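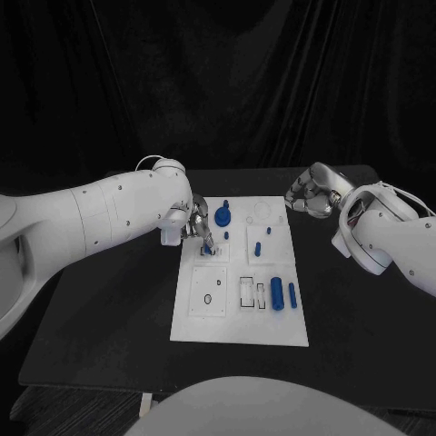 Mano izquierda colocando una clavija azul en la placa; mano derecha libre.

Criterio para separar demostraciones bimanuales cuando una mano no hace nada

Foro técnico de Udthorpe > Manipulación > Adquisición de datos
Etiquetas: teleoperación, inserción, segmentación, aprendizaje por imitación

loltside_manip
Publicado el 17 de marzo de 2024

Estamos recogiendo demostraciones teleoperadas de inserción para entrenar una política por imitación. Dos brazos, manos de varios dedos, un tablero blanco sobre mesa negra y cortina negra de fondo. Las piezas son azules (clavijas, cilindros y una pieza dentada con eje) y las placas llevan el contorno del hueco en negro.

Llevamos 58 episodios válidos. En casi todos trabaja una sola mano y la otra queda suspendida junto al tablero. El espacio de acción incluye siempre las articulaciones de los dos lados. En la primera versión del entrenamiento, la mano inactiva aprende una deriva lenta que copia el temblor del operador, y en algunas ejecuciones termina tapando la vista de la placa.

Hay además una asimetría en los datos: la mitad izquierda del tablero la atiende la mano izquierda, pero en la zona central algunos operadores usan la derecha.

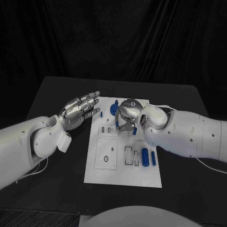 Agarre con la derecha en el centro del tablero; izquierda abierta.

Dudas concretas:

1. ¿Conviene enmascarar la acción de la mano inactiva en la pérdida, o fijarla a una postura de reposo durante la captura?
2. ¿Cortáis los episodios por inserción o dejáis la secuencia completa del tablero? Ahora grabamos la secuencia completa y anotamos los cambios de fase después, en Bhatia.
3. ¿Qué instante tomáis como fin de la inserción? Con la pinza tan baja los dedos ocultan la pieza y desde la cámara de cabeza no se ve si ha asentado.
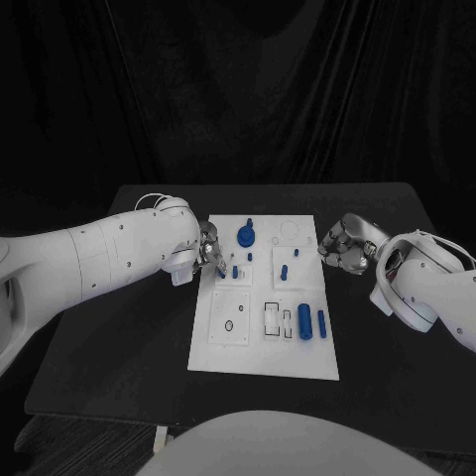

2 respuestas

montaje_atska
Respuesta aceptada

Por partes.

Mano inactiva. Probamos las dos opciones. Enmascarar la pérdida deja la salida sin restricción en ese lado, y en ejecución hay que sobrescribirla de todos modos. Lo que mejor nos funcionó fue bloquear en el teleoperador el brazo que no se usa, con un pedal, y guardar el estado del pedal como canal adicional. La política predice el canal y el controlador mantiene la última consigna mientras esté activo. La deriva desapareció sin tocar la arquitectura. Los episodios antiguos se pueden recuperar: se calcula la velocidad articular filtrada, se marca como bloqueado todo tramo por debajo del umbral durante más de 2 segundos y se sustituye la consigna por la media del tramo. Revisad a mano los bordes, porque ahí el filtro se equivoca con frecuencia.

Corte de episodios. Guardad la secuencia completa y generad los cortes en la exportación. Si se corta durante la captura se pierde la transición de una pieza a la siguiente, y luego no hay forma de reconstruirla. Nosotros exportamos con 4 etiquetas: aproximación, agarre, inserción y retirada.

Fin de la inserción. No lo anotéis con la imagen de cabeza. Usad la apertura de los dedos junto con la caída de corriente, y confirmad con el primer fotograma en que la mano se ha retirado y la placa queda despejada. Si no tenéis corriente por dedo, el criterio se reduce a la apertura y hay que aceptar unos fotogramas de error.

Sobre la asimetría: fijad por escrito qué mano atiende cada zona, o equilibrad a propósito. Dejarlo al gusto del operador produce una distribución bimodal en el centro, y la política tiende a arrancar con las dos manos a la vez.

ruta_gris

A nosotros con 77 episodios no nos generalizaba nada, yo grabaría más antes de ponerme con las máscaras. También aleatorizad el tablero unos grados. Lo del pedal no lo he probado.

loltside_manip
Comentario del autor de la consulta

Gracias. Pedal montado y zonas fijadas: la placa superior izquierda siempre con la mano izquierda, la superior derecha con la derecha. La reconstrucción por velocidad está a medias; el umbral que sirve para el hombro es demasiado alto para la muñeca, así que lo estoy calculando por articulación.
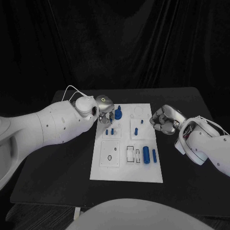

Clavija azul en la mano izquierda, sobre la zona superior izquierda.

Falta decidir qué hacemos con los episodios en los que el operador suelta y vuelve a coger la misma clavija. De momento los exporto con una segunda etiqueta de agarre y los dejo fuera del conjunto de validación. Si alguien los trata de otra forma, me interesa saber cómo.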